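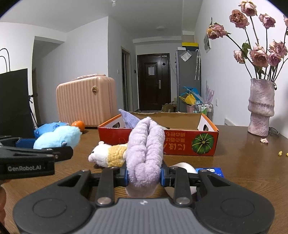 Hand-held grippers at work on the soft-toy task.

About us

Rosier tests gripping tools for firms that would like to sell them. We are based in Fliltstead and we started after a fault, so you may as well hear about the fault first.

Irina Bratu and Theophilus Opoku were then at Drorkside, checking a gripper that had passed 3,000 closing cycles on a bench. It was described to them as safe for household use. On cycle 727 of their own trial the jaws closed on a plush rabbit and would not let go. The release signal had been sent and the log said "open". The jaws were shut. Had it been a finger, the log would have said the same.

The maker called it a one-off. Irina repeated the trial 400 times and got 57 more.

What we do now

We use ordinary things on ordinary tables: soft toys, cartons, fruit, whatever is in the box. Plush is harder than it looks - it squashes, and a sensor can read a squashed toy as no toy at all. Costel Vasiliu writes up every failed release, including the dull ones. Clients may not edit his reports. Entwistle asked to, once, and we no longer work with them.

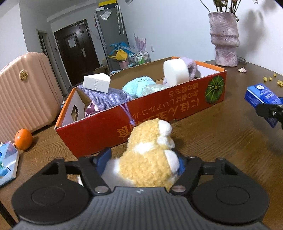 What we don't promise

A pass from us means we tried to make the tool fail and couldn't in the time we had. It is no guarantee, and we'd be wary of anyone who offers you one. Reports are usually ready by late afternoon on the last day of testing. For bookings, ask for Bastien Aubert.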